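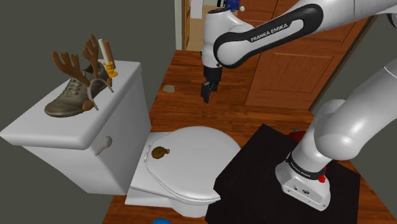
Bathroom cell in the simulator, Franka arm on the black pedestal next to the toilet.

Arm base position in a simulated bathroom cell, and how do you look after the object set?

bence_ny
September 28, 2025
Hello everybody. I maintain one simulated cell for our group, the project has the name Trirkon. The render is at the top of the post. The tasks are of the tidying kind: take the thing from the toilet and put it somewhere else. The shoe and the antler headband are on the tank, the pinecone is on the lid, and one flat stone is on the floor.

My problem is the base. The pedestal stands beside the toilet, and for the floor and for the lid I am satisfied. But when the planner wants to go to the back corner of the tank, where the candle holder stands, it gives up very often. Last week I made 431 resets with random placement and in 50 of them there was no plan at all. Almost all of these were with the target behind the shoe.

Would you move the pedestal, or make it higher? I would prefer not to move it, because my camera calibration files are made for this position.

magyar_ildiko
Make it higher first. It is a simulation, nobody must drill the floor again. I had a similar cell with a kitchen sink and the elbow was always too near to its limit when the arm went over the edge. After I lifted the base the failures became rare. Change only one value and run the same seeds, otherwise you will not know what helped.

Also please check the home pose. In your render the fingers point down over the floor and the upper link comes in a big curve from above. For the tank this is a long way to go. I keep two home poses, one for low targets and one for high targets.

skuvance_user
I don't agree with the lifting. If you lift the base you lose the floor near the pedestal, and he has a stone on the floor. Move the base a little back and turn it. The camera files you can make again in one afternoon.

bence_ny
The afternoon is not the problem, the old recordings are. I have 1029 episodes with this base and I don't want to mix them with another one.

skuvance_user
Then give the new cell a new version number and keep both. We do this at Dondari from the first day. Mixed versions in one folder is how you lose a month.

G. Erdos
I would look at the headband before I touch the base. It lies over the shoe and the antlers stand up quite high. What is its collision shape? If you left the automatic convex hull, then the planner sees a big solid lump there, with no space between the two antlers and nothing open under the band. Then of course it finds no way to the candles.

bence_ny
It is the convex hull. I feel a little ashamed. I did it for the shoe and the pinecone also.

G. Erdos
For the pinecone it is fine, leave it. For the shoe it is more or less fine. For the headband make a decomposition into 6 pieces or so, and for the candle holder separate the holder from the candles. The thin brown one that leans should have its own shape too.

magyar_ildiko
Géza is right, I did not think of this. But I still say two home poses.

zhong_sl
One question about the start state. How long do you let the objects settle after the reset? A shoe on its side with a headband on it can slide slowly for some time, and the plan is made for the old position. I wait until all velocities are under a limit and only then I save the state. With a fixed waiting time I had trouble in November with every soft or strange shape.

bence_ny
Fixed waiting time, two seconds. I will change it to the velocity check.

skuvance_user
The flush lever is also a thing to look at. It sticks out from the side of the tank under the lid. In my bathroom asset the lever was in the visual mesh but not in the collision mesh, and the arm went through it many times before I saw it.

bence_ny
I checked now. No collision on the lever in my file also. Thank you, I will add a small box for it.

So the plan for this week: new shapes for the headband and the candles, the lever box, the velocity check, then the same 431 seeds again with the base where it is. If the tank corner is still bad I try the higher pedestal as a new version, in its own folder.

skuvance_user
Good, but save the joint limits margin in the log this time. If the elbow is at the limit you will see it there immediately and we don't need to argue about the pedestal.

magyar_ildiko
We will argue anyway :) Please post the numbers, also for the floor stone.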